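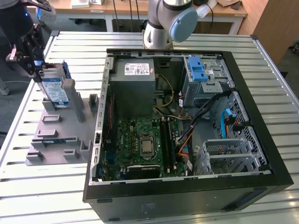
Client File Closing Checklist - With Comments

Weren Lendard Lawyers, administrative and public law group
Kept by Eyvindur Þorgeirsson, practice support

Welcome to the new version! The old closing sheet had grown to four pages and half of it dealt with fax confirmations. This one fits how we work now. Please go through it for every matter you close, tick or cross each item, and write in the comments space whenever something doesn't fit. I read all of them, and most of the changes below came from somebody's scribble in the margin.

Use one sheet per matter. If a client has three matters, that's three sheets, even if they all finished on the same day.

Part A - Is the matter really finished?

A1. Final decision, consent orders or withdrawal is on the file.
Comment: A review matter isn't finished when the hearing ends. Wait for the written reasons. Two of the files I checked in January had been closed on the strength of a phone call from the registry.

A2. Appeal period has run out, or the client has told us in writing that they won't appeal.
Comment: Check the period against the Act that governs the decision. Planning, licensing and public service matters all run on different clocks, and I love that somebody in the licensing team has made a wall chart of them. Go and look at it, it's terrific.

A3. Any conditions on the client have been explained in a letter.
Comment: Licence conditions especially. The Gasbridge matter is a lovely model for this - one page, plain words, with the renewal date in the first paragraph. Borrow the layout.

A4. Undertakings given by us are discharged.
Comment: Search the correspondence for "undertake" and "undertaking". If one is still open, the file stays open. No exceptions, and please ring me if you're unsure.

Part B - Money

B1. Final account sent and paid, or written off with a partner's signature.

B2. Trust balance is nil.
Comment: Nil means nil. If a few dollars are sitting there, send them back to the client. We found 13 files with small balances in the last round, and all of them are now cleared. Well done to accounts!

B3. Disbursements over $300 have an invoice on file.
Comment: Expert reports and transcript fees are the usual gaps. A card statement on its own won't do.

B4. Costs orders in the client's favour have been followed up.
Comment: Note the date of the last letter to the other side. In Mikkelsen we had the order and then let it sit for months, so this item has moved up from the back page.

Part C - Documents and originals

C1. Originals returned to the client, with a signed receipt.
Comment: Permits, certificates, passports, old letters of appointment. Public servants in employment reviews often hand over their only copy of things, and they are so pleased to get them back. Use registered mail or have them collect from reception.

C2. Anything obtained under summons has been returned or destroyed as ordered.
Comment: Read the order again before doing either. Write down who did it and how.

C3. Personal information about people other than our client is marked.
Comment: Complaint files are full of it - neighbours, co-workers, inspectors. Put the yellow cover sheet on the front so whoever opens the file next knows to take care.

C4. Duplicates and drafts removed.
Comment: Keep any draft that shows advice given or a change in instructions. When in doubt, keep it. I'd take a fat file over a gap any day.

C5. Email saved to the matter.
Comment: Much better than last year. The remaining trouble is messages sent from phones after hours, so have a quick look through your sent items for anything after 5 p.m. that never made it across.

Part D - The client

D1. Closing letter sent within 21 days of the matter ending.
Comment: The letter should say what happened, what the client needs to do next, how long we'll keep the file and how to ask for it. Plenty of people in this area of law have been buried in official letters for a year or more. A warm, short one is a real gift to them.

D2. Client knows about any dates after closing.
Comment: Renewals, reporting dates, the end of a probation period. We don't diarise these once the file is closed, so the letter must say so clearly.

D3. Feedback form included.
Comment: Optional for the client, but do send it. We have had 30 back so far, some of them with a full page of thoughts, and they've been a joy to read. One client asked why our letters used "pursuant to" so often. Fair point!

Part E - Storage and sign-off

E1. Paper file numbered, boxed and entered in the register.
Comment: Box number on the short side, please, facing out.

E2. Electronic file locked to read-only.

E3. Destruction date entered.
Comment: Matters involving a child or a person under guardianship have a longer date. Ask before you type.

E4. Second person has checked Parts A and B.
Comment: It can be anyone in the group who didn't work on the matter. Juniors, please put your hands up for this - reading a whole file from first letter to last order is the best training going, and you'll pick up more about how a review runs than you would from any seminar.

E5. Responsible lawyer has signed and dated the sheet.

Results of the last round

Part A: good, apart from A1 as noted.
Part B: very good.
Part C: C1 receipts missing on a handful of older files. Being chased now.
Part D: a big improvement, and D1 was the best it has been since we started checking.
Part E: registers up to date. Two boxes were on the wrong shelf and have been moved.

Finished sheets go in the tray outside my office by noon on Monday. Suggestions for the next version are welcome any time, on paper or by email.

E.Þ.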